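Planning a second arm for toy sorting: where does the money go?

jinfeng_luo
I look after the sorting bench at Kokmont. We receive mixed used toys and put them into kits again. The first arm was bought before my time. Now I must write the budget for a second one, to be handed in at the end of February, and I would be grateful for advice.

My difficulty is the gripper. Kang offers two-finger grippers, and the pads are sold apart at 42 a pair. Our mix has hard painted wood and also soft rubber blocks, and one kind of pad must be good for both.

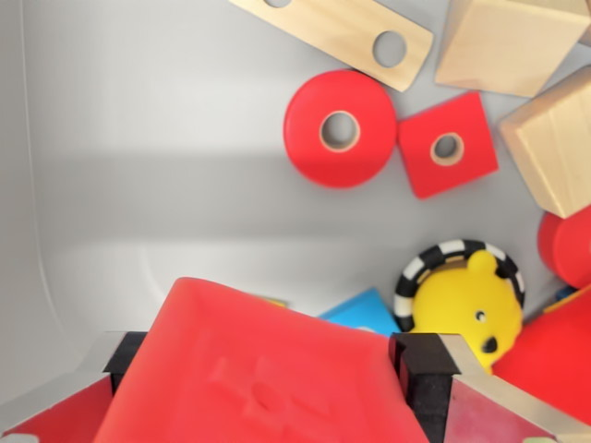
The supplier says a pair of pads lasts one season. I have no own figures for this and I do not like to copy his number into my table without a check. How do you plan for parts which wear?

nikine_bench
Double whatever the supplier says. We did so in our first year and there was very little left in the drawer.

tallow
I disagree with doubling. Buy eight pairs with the arm, write down the day of each change, and after half a year you have your own number. Money in the drawer is also money.

jinfeng_luo
Thank you both. Eight pairs I can defend. The next line is the camera. We have wooden bolts and nuts, cubes with holes, planks with holes, foam balls, toy food, everything together.
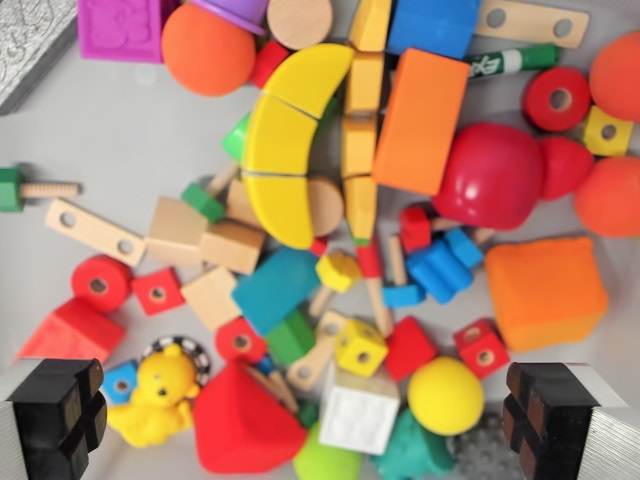

Gorkden wants 1351 for a camera with depth, mounting included. The plain one is 156. My manager looks at these two numbers and asks me what the difference buys. I have written half a page and I am not satisfied with it.

nikine_bench
It buys fewer wrong grips when parts lie on top of each other. If you spread them in one layer first, the plain camera may be enough for you.

tallow
Spreading is work too. Somebody must do it, or a shaker must do it, and then you put the shaker in the budget. I would pay for depth.

jinfeng_luo
The shaker I had forgotten completely. With our heaps I think one layer would need a surface much bigger than the bench allows.

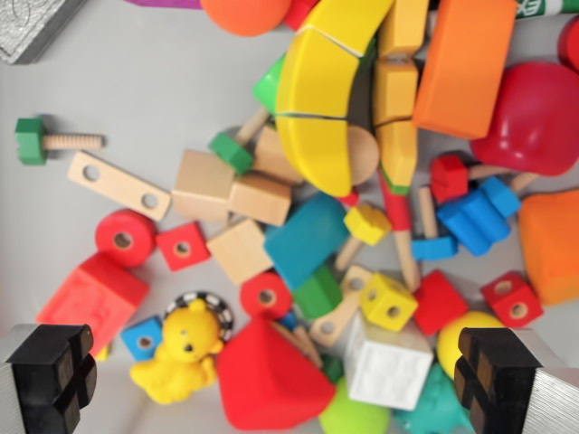

Jingyi Lü wrote that the bench should be measured before any camera is ordered, as the mounting height decides which lens you need, and a second lens is not in the price from Gorkden. She also asked if the arm will share a controller with the old one.

jinfeng_luo
No, a separate controller. It costs more, but if one stops the other can continue. I will measure tomorrow before lunch.

My last question is about the blocks with a raised figure on the face. I would like to keep one line in the budget for trials with softer pads, only for these.

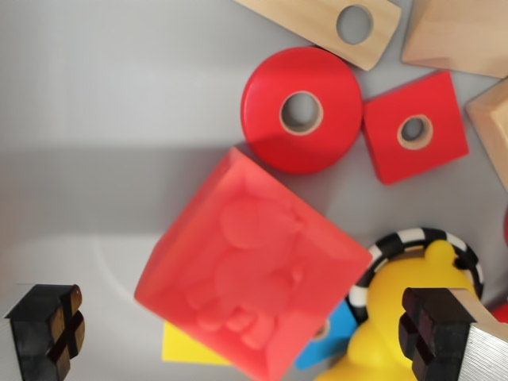
For this I thought of two extra pairs and some hours of my own time. Is it normal to write own hours in such a plan? In my former job we never did it, and then the project always looked cheap on paper.

nikine_bench
Write them. And I still say double the pads.

tallow
Write the hours, yes. For the pads, please ask Kang if unopened pairs can be sent back. If they say yes, our quarrel is finished and you can order as many as nikine wants.

jinfeng_luo
I have sent them the question. When the answer comes I will post it with the bench measurements.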